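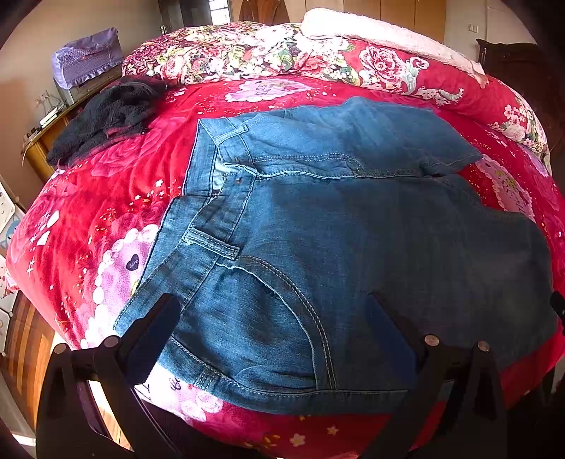
Jeans on the bed, back side up, waiting to be folded.

I've been asked a few times whether I think a machine will be folding my laundry any time soon. My answer in May was no. I've read more since then and it's still mostly no, but I can explain it a little better.

Jeans are a good test. Washing and drying have been done by machines for so long that we don't call those machines robots. The part that's left is the part where the cloth has to be picked up, turned the right way and put somewhere. A plate keeps its shape when you lift it. A pair of jeans has a new shape every time you touch it, and the waistband bunches up wherever it likes. I find the waistband by feel and I don't think about it. A machine has to work out which fold is the waistband and which is just a fold.

Then there's the bed. Most of the demos I've watched use a plain flat table with one item on it. The Drustine video from the spring is like that. It folds a towel in six minutes, and it does a neat job of it. I would like to see the same machine work on a soft mattress with a rose print comforter under the jeans and something dark and fuzzy heaped up next to them. Patterned bedding doesn't bother me at all, but I can see how it would make the edges harder to pick out.

The closest thing to a product I've found is the Cakix. It's a cabinet, you clip each shirt to the front yourself, and the price is $3000. It won't take jeans over a 29 inch waist. By the time I've clipped everything on I could have folded it.

Shops are further along. A friend works at the Gronstead laundry, where they do hotel sheets, and the folding line there has 21 stations. Sheets are all the same size, though, and a person still feeds in the corners.

So for now I fold my own. Legs together, then in half, then in thirds, pockets out. If Shirima ever ships the home arm they keep talking about, I'll look at the price and write another post.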